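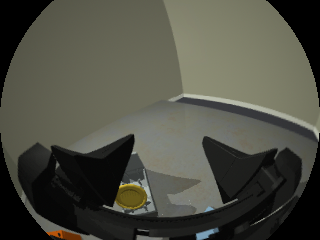 The Rented Room, Reconsidered

Sep 16, 2024
By Faizal Halim

Tenants in Rurdale will gain new rights over the decoration of their homes this autumn. Under rules adopted by the Arner Housing Trust, residents may paint walls and put up shelves without written consent, provided that 2 weeks' notice is given.

The change covers 2,530 homes. Of these, 975 have had the same tenant for over a decade, and many still carry the colours chosen when they were let. Damage to plaster remains the tenant's responsibility – as does the cost of repair. Applications already lodged with the Kwok Street office will be treated as notice.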